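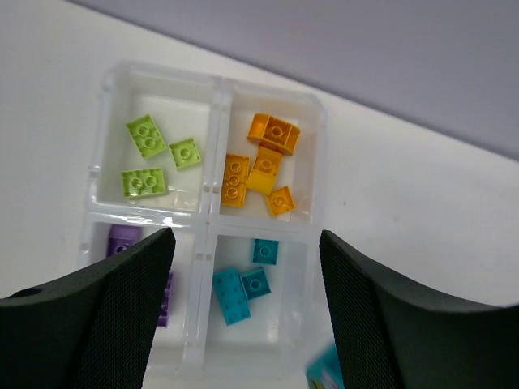 Cinzia Testa @cinziatesta
Brick sorting, continued. Notes on sorting by color versus sorting by part, after the Clemstead lot. Long thread, mute as needed.

Cinzia Testa @cinziatesta
Lot as bought: 3000 pieces according to the seller. Counted after washing: 2328 usable. Another 466 were other brands, cracked, or chewed. The rest was paper, pen caps, hair ties and one sock.

Cinzia Testa @cinziatesta
Usual advice is to sort by part first, color second. Reason: a red plate in a bin of red bricks is hard to find, while a red plate in a bin of mixed plates is easy. I agree with this for large collections.

Cinzia Testa @cinziatesta
For a first pass on a small lot I still go by color. It is faster per handful, the decision takes no thought, and it shows up off-shades early. Part sorting comes second, inside each color.

Cinzia Testa @cinziatesta
Trays: clear plastic, four square compartments, two by two. One color family per compartment. Lime green, orange, purple, teal is a set that works well because no two neighbors get confused under a warm bulb.

Cinzia Testa @cinziatesta
Sets that do not work in one tray: dark gray next to black, tan next to old white, any two blues. Put them in separate trays or do them in daylight.

Cinzia Testa @cinziatesta
"Orange" is a family, so yellow-orange goes in with it on the first pass. Same for light and dark teal. Split them later when they are side by side and the difference is easy to see. Trying to name a shade from a single brick wastes time.

Cinzia Testa @cinziatesta
Slopes and arches go in with their color too. I used to hold them out in a separate cup. The cup filled up and then had to be sorted by color anyway.

Cinzia Testa @cinziatesta
Small one-stud bricks hide under arches and inside the hollow side of bigger pieces. Before emptying a compartment, spread the pieces with a finger. Then tip.

Cinzia Testa @cinziatesta
Keep compartments low. One layer, or close to it. Once pieces stack you are digging, and digging is what the tray was supposed to prevent. Tip out into the labeled bag and start again.

Cinzia Testa @cinziatesta
Surface: plain white table, nothing else on it. Patterned tablecloths are bad, wood grain is worse for tan and brown. With clear trays the table is also the background inside the tray, so a pale one helps twice.

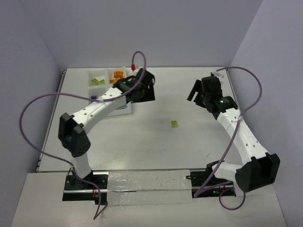

White table, pale walls, compartment tray.

Cinzia Testa @cinziatesta
Scuffs on a white top are fine. Gloss is a bigger problem – it throws glare into the clear parts and trans-clear studs vanish. Matte walls close to the table help for the same reason.

Cinzia Testa @cinziatesta
Washing, since Leone asked: lukewarm water, dish soap, mesh bag, then a towel overnight. Nothing with stickers or prints goes in the bag. Nothing with metal or a motor goes near the sink. Sort only when dry – wet pieces stick to the tray and to each other.

Cinzia Testa @cinziatesta
Bags: zip bags, quart size, color written on masking tape and not on the bag itself. Tape can be moved when a color outgrows its bag. Marker on plastic rubs off in a drawer within a few months.

Cinzia Testa @cinziatesta
For those coming over from the Momville forum: yes, this contradicts my January post, where I said part first in all cases. I had one big collection then and no small lots. Part first still holds for the main drawers.

Cinzia Testa @cinziatesta
Passes, in order.
Pass 1: color family.
Pass 2: shade, in daylight.
Pass 3: bricks, plates, slopes and arches, everything else.
I stop at 3. Sorting bricks by length has never saved me any building time.

Cinzia Testa @cinziatesta
Open question on purple. I have two purples in the Clemstead lot that match indoors and separate at the window. Could be age, could be two production colors. If anyone has a Brarnano color card, please compare the darkest two and post the result.

Cinzia Testa @cinziatesta
Bag totals per color go in the replies when pass 2 is finished. Lime is the smallest bag so far, light gray the largest.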